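Kokel opens shared meeting space to independent traders and small firms

Kokel, the business support company, is opening its ground-floor meeting space on Orkilska to independent traders and small firms from March. The space will be let by the half day, with no joining fee and no minimum term.

The move follows a trial over the winter in which a small group of local businesses used the rooms for client meetings, staff training and interviews. Kokel said the trial had shown steady demand from people who work from home or from a van and have no suitable place to sit down with a customer.

Two rooms are on offer. The larger one seats 15 people and can be set out as a boardroom or in rows. The smaller one is meant for meetings of up to five. Both can be booked from 8am, and evening bookings will be taken where there is enough notice. Tea, coffee and wireless internet are included in the price. Catering is not provided, but hirers may bring in their own food or order from Tatlı, the bakery next door, which will deliver to the building at no extra charge.

Bookings will be handled through Evo, the online diary that Kokel already uses for its advice appointments. Hirers can see free slots, pay by card and change a booking up to the evening before. Invoices are sent automatically. Businesses that would rather pay monthly can ask for an account once they have made two bookings.

Kokel has provided advice on bookkeeping, tendering and payroll to small firms in the area for several years, and almost 400 businesses are on its mailing list. Many of them have one owner and no other staff. In its last survey of members, a place to meet clients came second on the list of things they would pay for, behind help with tax returns and ahead of shared storage.

In a statement, Kokel said: "We have been asked for this many times. Cafés are noisy and hotel rooms are priced for large companies. We had the space and it was standing idle for much of the week, so we have tried to set a price that a sole trader can put against a single job."

The rooms will not be used as a permanent office. Hirers cannot register a company at the address or have post sent there, and equipment may not be left overnight. Kokel said it had looked at offering fixed desks but had decided against it for now, as this would have meant giving up the larger room.

The advice service will carry on as before. Appointments will stay on the first floor and will not be affected by room bookings. The open morning for new businesses will move down to the larger room, which will allow more people to attend. Places at the open morning remain free and can be reserved through Evo in the same way as a room.

There is step-free access from the street to both rooms, and an accessible toilet on the same floor. Cycle racks are at the rear of the building. Parking on Orkilska is limited, and hirers expecting visitors by car are advised to use the public car park behind the bakery. 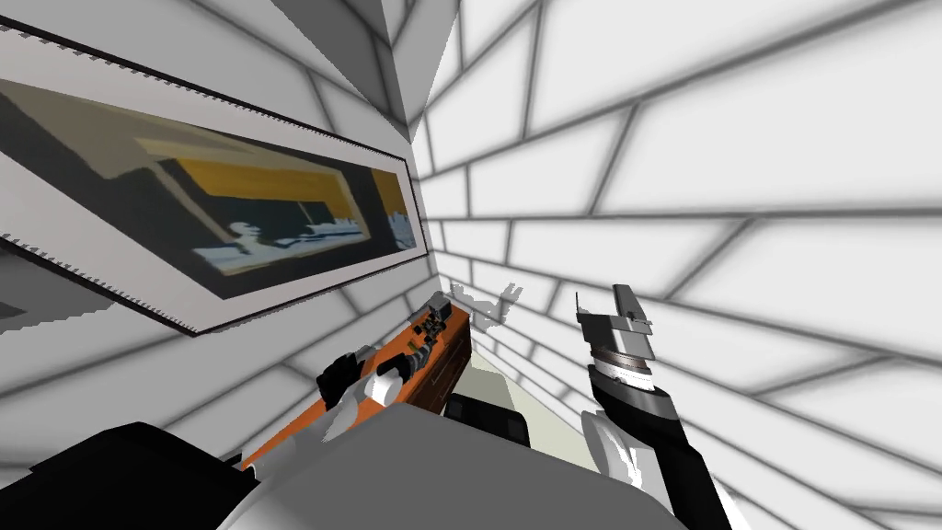 Tatlı, which took part in the trial, said it had used the smaller room to interview counter staff and to meet two of its flour suppliers. Before that it had held those meetings at a table in the shop, usually with customers waiting. The bakery said it expected to book one morning a month, and that it would like to see evening slots offered as standard so that businesses with early starts could meet after closing.

Kokel said it would look at evening demand after the first few months. Prices will be held until the end of the year, and any change after that will be sent to account holders in advance.

Businesses on the mailing list will receive a link to the booking page before it opens to others. Firms that are not on the list can join by filling in the form on the Kokel website or by calling at reception. Anyone wishing to look round before booking can do so during normal office hours, provided the rooms are not in use.

ENDS

Notes to editors

Kokel provides advice, training and meeting space for small businesses and the self-employed.

Evo is the online booking diary used for Kokel appointments, events and room hire.

Media enquiries should be made through the contact page on the Kokel website.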